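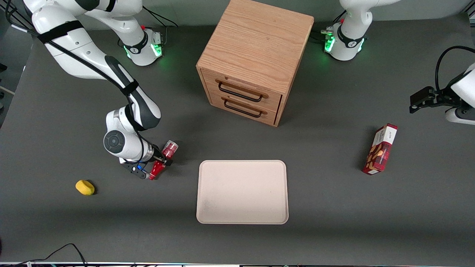
4. House rules for working at the two-arm table

When our team took over Otus in June, the rules lived mostly in Humaira Butt's head, so we spent a good while (longer than we'd planned!) getting them onto paper. Three of them matter most to us:

Base buttons stay uncovered. Each arm has a small red one on top of its base, and sleeves and notebooks have a way of drifting over there.

Hands stay off the table while either arm is holding something, even if it's only a can.

Drawers get shut before a run begins, and whoever shuts them says so out loud. Erdal Kurtuluş suggested that last part, and we've all grown rather fond of it.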